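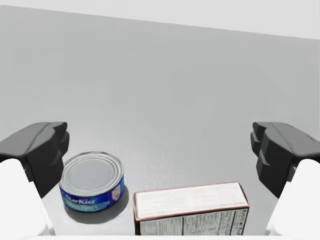 Gray tabletop against a plain, pale background.

Call for Participants: Household Meals and Shopping Study, Ninville

Posted May 27, 2021

The Manberg Institute for Consumer Research invites residents of Ninville and the surrounding townships to take part in a study of how households plan, buy and prepare their evening meals. The study is carried out with the support of the Nugroho Foundation and will enroll 225 households.

Background

Much of what is known about home cooking comes from surveys in which people are asked to recall what they ate during the previous week. Such answers tend to leave out small purchases, leftovers and meals that were planned but never made. The present study asks households to keep a short daily record while the details are still fresh. The findings will be used by the Institute in its work on food waste and household budgets, and a summary will be sent to every household that completes the study.

What participation involves

Each household will name one adult as its main contact. The study lasts 40 days. During this period the main contact will:

Complete a daily record of the evening meal, on paper or online. Most entries take less than ten minutes.

Keep receipts for all groceries and prepared food, and return them in the envelopes provided.

Take part in two telephone interviews, one in the first week and one after the last daily record has been returned.

Weigh discarded food twice a week, using a kitchen scale supplied by the Institute. The scale may be kept when the study ends.

Participants are not asked to change what they eat or where they shop. Meals taken at restaurants, at work or with relatives should be recorded in the same way as meals at home — a short note is enough.

Who may apply

Applicants must be 18 years of age or older and must have lived at their present address for at least six months. Households of any size are welcome, including people living alone. The Institute is especially interested in hearing from households with children under five, from people who work evening or night shifts, and from residents who do most of their shopping without a car.

Households in which any member is employed by a grocery retailer, a food manufacturer or the Institute itself are not eligible. Only one application per household will be considered.

Payment

Households that complete all parts of the study will receive a payment of $225. Those who withdraw early will be paid for each full week completed. Payment is made by check or bank transfer after the final interview.

Privacy

Records are stored under a household number and kept apart from names and addresses. Receipts are scanned by Bundex, a document services firm under contract to the Institute, and the originals are then destroyed. Card numbers and loyalty account details are removed before the receipts are read by research staff. No information that could identify a household will appear in any report. Participants may withdraw at any time without giving a reason and may ask for their records to be deleted up to the close of data collection in November.

How to apply

Application forms are available at the front desk of the Manberg Institute, Room 47, and at the Ninville Public Library. A form can also be requested by mail or by calling the Institute's main number and asking for extension 2920. Forms are available in large print on request.

Applications are reviewed in the order in which they are received. Selected households will be contacted by telephone to confirm eligibility and arrange a start date. Applicants who are not selected will be notified in writing, and their forms will be destroyed unless they ask to be considered for later studies.

Questions about the rights of participants may be addressed in writing to the Office of Research Review at the Institute.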